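Print | E-mail

Hand-held gripper work in furnished rooms: site checklist, with comments
Drimberg, 24/06/2018
Checked by: Celina Ziółkowski
Sheet 3128, replaces 1287

I was asked to use the Cireo checklist as it stands and add comments where I had any. I had plenty. Most of it was plainly written for a cell with a fence and a light curtain, and half the boxes have no meaning in a bedroom. I ticked what I could check and left the rest open.

1. Risk assessment on site and signed. YES.
Signed, but it is the Czerwiński template with the room name typed in. It says "trained operatives only" and never says trained in what.

2. Pinch points identified. PARTLY.
The linkage bars are listed. The gap between the finger pads and whatever rim or edge the tool is working against is not, and that is where I would expect a fingertip to end up. Add it.

3. Second hand kept clear of the fingers. OPEN.
The rule says "clear." Clear by how much? A rule without a distance can't be broken, so it can't be checked either. I will not tick this until there is a number.

4. Floor and aisle free of trip hazards. NOT ASSESSED.
Needs doing before every session, on foot, with the tool put down. Doing it once in September for the whole year is paperwork.

5. Soft furnishings considered. NO.
Sheets, bed skirts and hanging cloth don't appear anywhere in the assessment. Cloth gets into linkages. Whoever wrote it had a bench in mind, and the tool is being used beside beds.

6. Waste tasks limited to dry, light items. NO RECORD.
The sheet allows "household waste," which covers a candy wrapper and also a broken glass. Wrappers and paper I can live with. Sharps, batteries and anything that leaks should be ruled out by name, and the contents looked over before the fingers go in past the rim. 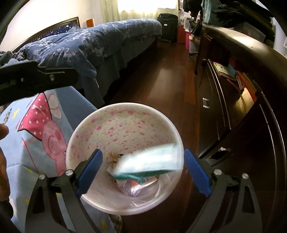
Celina, I think you are too hard on item 6. If we list every kind of trash by name, people will read the list as complete and pick up whatever we forgot. I'd keep the general wording and put the effort into the look-over.

Fair point about lists. I still want the three exclusions in writing. "Use judgment" has been the general wording up to now and I can't inspect judgment.

7. Pads and pivots checked for wear. YES, with a comment.
The log shows 200 checks, all passed, all in the same handwriting. Either the tool is remarkably well made or the box gets ticked at the end of the day. Spot check wanted.

8. Bravomness guidance sheet available to users. YES.
Available in a binder, in another building.

Result: may continue with light items only. Items 2, 3, 5 and 6 to be rewritten and sent back to me. Item 4 to be done at the next session with me present.

E-mail this page | Print this page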